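The council chamber at Grekby still smells of floor polish, and on the evening of 9th July it held more people than I had ever seen in it. They had come to hear the council settle on a new speaker, a job most of us give little thought to until someone does it badly.

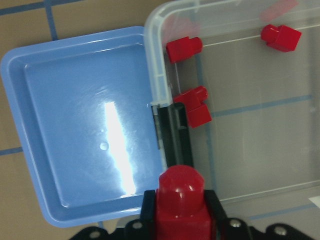
The old speaker had kept the chair for five terms, and she ran a meeting the way my grandmother ran a kitchen, kindly and with a wooden spoon close by. When the members from Nulaten talked past their time (and they always did, bless them) she would simply look up and wait. It worked every time I was there! 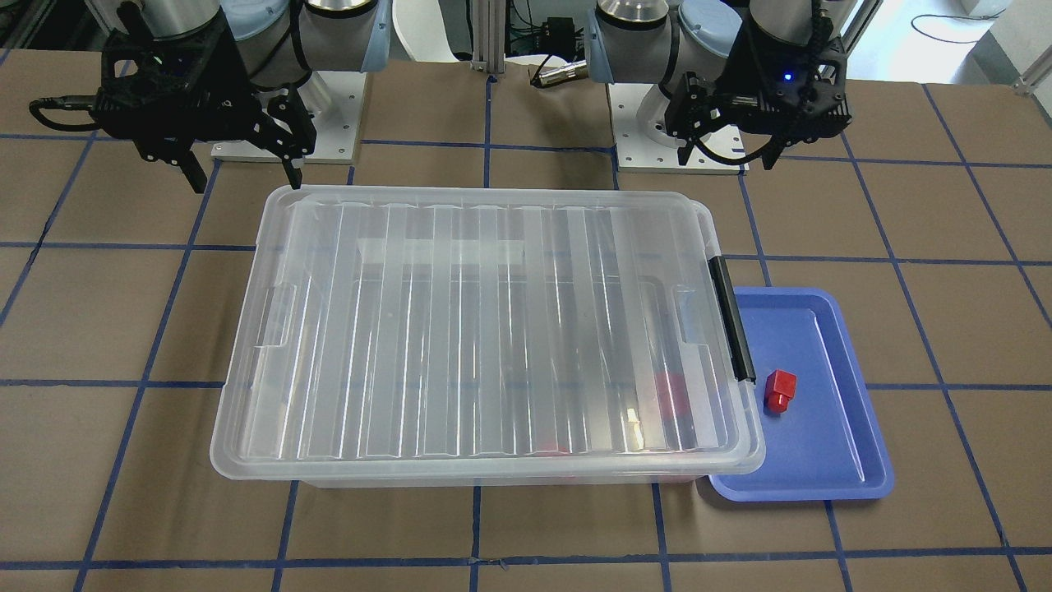

Brown paper and blue tape cover the work table.

Filling that chair was never going to be quick. Two members wanted it, one from Nulaten and one from the hill wards around Gramenitz, where a petition had gathered 228 names asking for a speaker who would hold evening sittings. I have a soft spot for evening sittings, having missed so many of the morning ones, and I said so to anyone who would listen over the coffee urn.
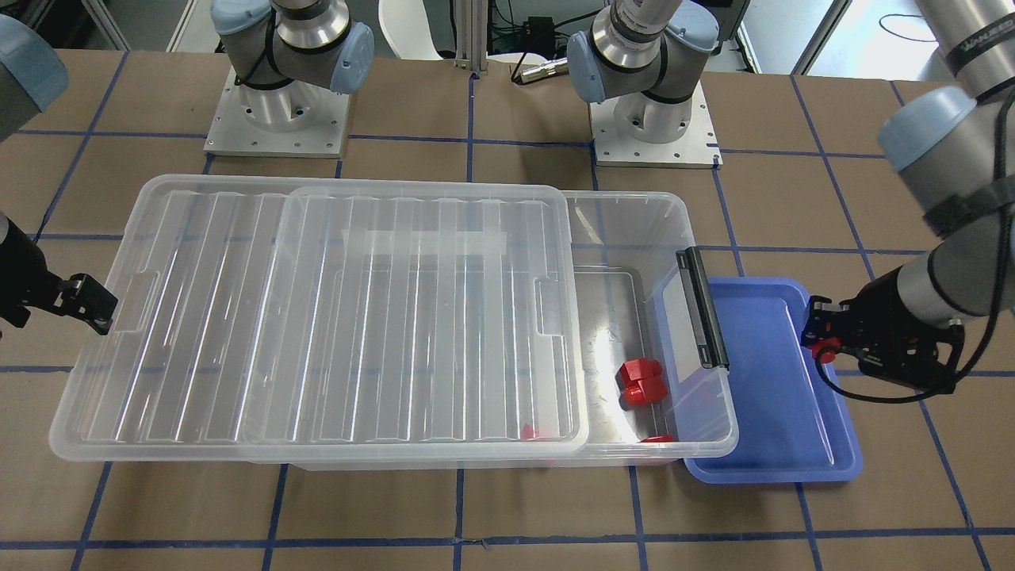 A clear storage bin with its lid slid to the left, and red blocks inside.

The vote went to the hill wards in the end, by a single hand. The new speaker thanked everybody, dropped her papers, thanked everybody again, and promised the first evening sitting for August. I have already put it on the kitchen calendar.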